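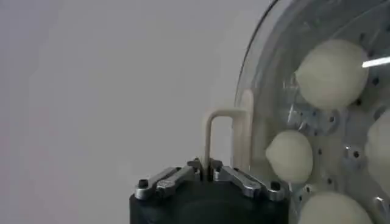 View from the wrist camera, gripper on the handle. Four dough-ball-ish things, one clear dome, one long thread from me.

Right, a few of you asked how I look after the handling cell, so I'm putting the whole lot in one place. Get a brew. It's mostly about fingers and one beige handle, and I've got far too much to say about both.

The cell is one arm, one gripper, one camera at the wrist and a clear dome with a perforated metal plate behind it. Everyone at Jorkness calls it the fishbowl. The job it's set up for is to get hold of the dome by its handle and move it without upsetting whatever's inside. Sounds like nothing. I've been at it since June.

So, the handle. It's an upside-down U, cream-coloured plastic, nice and smooth. We take it by the one leg, with the fingers either side. I used to go for the top bar and I was wrong, I'll say it now before someone digs out my old posts.

With the top bar the whole dome could swing a bit, and the arm would set off before the swing had died down. Then I'd add a pause. Then a longer pause. By the end I had so many pauses in there it was like watching somebody park a caravan.

Gripping the leg sorted most of that out. You do lose some forgiveness though! The leg is thin, so if the gripper arrives a touch off to one side, one finger touches first and shoves the handle over before the other gets there. You can hear it, a little tick. I hate that tick.

Monday's job was chasing the tick, and this is how I go about it, in case you've got one of your own.

First thing, power down properly, lock it off, and then look at the fingers. Don't open the program yet. I know you want to. I always want to.

On ours the fingers are driven by flat metal bars with pivots between them, one set each side, mirror images of each other. When they're happy both sides move together and meet in the middle. When a pivot gets slack, one side lags behind the other and there's your tick.

To check for slack I hold the finger and rock it gently, tiny movements, and feel for a click. Then the same on the other side. What I'm after is a difference between the two. A bit of give on both I can live with.

Left side was fine. Right side had a definite knock to it. Hooray, a cause! (It wasn't the only cause. We'll get there.)

There's a small black screw near the outer end of each linkage and those are the ones I look at first on ours. I put a paint mark across the head when I've done one up, only a dot, so a quick look with a torch tells me if it's crept. Cheap paint pen, best thing in the drawer.

I've given up on doing them by feel, by the way. I was a proud by-feel person for years and then I over-tightened one, the linkage went stiff, and I spent an afternoon blaming the motor. Use the torque driver. Use the figure in the manual for your own gripper and please don't ask me for mine, yours will be different.

Wiping down next. Dry lint-free cloth on the bars, a soft brush in the slot between the fingers. That slot collects everything. Dust, fluff, a crumb once, and I will be taking no questions about the crumb.

No spray on anything near the dome! Clear plastic does not forgive. We had a Narkov dome before this one and I went at it with the general-purpose cleaner from under the sink, and it clouded over in a patch exactly where the camera needed to look. Mild soapy water and a soft cloth now, and I dry it straight away.

Which brings me to the camera, my other long-running argument.

Clear things are a pain for a camera. You get a bright streak of light on the curve, it moves whenever the arm moves, and the software gets very excited about it. For a good while ours was convinced the streak was an edge and tried to line up on it.

I tried taping card round the lamps. I tried moving the lamps. I tried turning the big lights off and working in the gloom like a mole. The thing that got us going was telling it to ignore the dome completely and look only for the handle against the plain grey behind. Beige on light grey isn't much contrast, I grant you, but it's the same beige every time.

Someone's bound to ask, so: yes, you can still see glare, there's a fat white streak at the top right of the picture. It's allowed to stay. It's nowhere near the handle and the software doesn't look over there any more.

Back to the tick. I nipped up the right-hand side, put a fresh dot on it, ran the grip cycle 300 times over lunch with the counter going, and came back to see how it had done.

198 clean. Then it started ticking again. I said a word.

So it wasn't just slack. At this point I did finally let myself open the program, and there was the approach point, still the one I'd taught back when we had the old fingers on. The new Echeverría pads are a different thickness. I fitted them myself. I never went back and retaught the point. All me, that one.

If you change pads, reteach the approach. I've written it on the inside of the cabinet door in big letters. It was already written on the outside of the cabinet door in small letters.

How I teach it, for the person in my messages with the same arm: bring the gripper in slowly from straight in line with the leg, fingers wide open, and stop short. Close them at the slowest speed you've got. Watch which one touches first. Back off, nudge the arm towards that finger, go again. Keep nudging until you honestly can't call it.

Save it under a NEW name. Don't save over the old one until the new one has done a full run. I've got 61 saved points on that controller and I could tell you what perhaps half of them are for. One is called "final final use this". Do not use that one.

Then grip force. I start low and bring it up a step at a time till the handle stops slipping in a slow lift, add one more step and leave it there. Plastic handle, metal linkage, the linkage always wins. I've got 3 cracked handles in a box under the bench and every one of them was me being impatient.

Clearance is the other thing to watch. The gripper sits really close to the dome when it's got hold of the leg, and on ours the right-hand linkage reaches very nearly to the curved wall. So I won't let the wrist rotate until the approach move has completely finished. There was a rub mark on the old dome that taught me that.

What's in the dome, since I know you'll all ask: I'm calling them dumplings. Pale, lumpy, off-white. They're there as a load that can shift about, so a rough move shows up. If they end up somewhere very different from where they started I slow the arm down and go again.

I did suggest using actual dumplings. The suggestion was noted.

Anyway, retaught, renamed, force reset from the bottom. Second long run went all the way through without a tick, and I stood there for a good chunk of it with my ear practically on the guard like a safe cracker.

My regular list for this cell now, pinned to the bench:
Start of shift, torch on the paint dots, wipe the bars, one slow grip with me watching.
Once a week, brush out the slot, rock both fingers, soapy wash for the dome.
Any time anything gets swapped, reteach. Anything. Even if it "looks the same".

Couple of replies rolled into one. Yes, the cable along the wrist matters. If it pulls tight at full reach it'll tug the gripper round a hair and you'll chase that for days. Leave it a soft loop and check the loop at both ends of the travel.

No, I don't grease the pivots on this one. The manual says they run dry and I've decided to believe it. We do have an older Zalville gripper on the other bench that wants a dab of grease now and then, so check your own before you copy me.

And to whoever asked if I'd just buy a sturdier handle: I have asked! The form's gone in. Till then it's the beige one, by the leg, slowly.

Next job is the wrist cable cover, which has a split in it, and I've got the new one sitting here on the desk in its bag. Might do a thread on that if it goes well. Might do one if it goes badly.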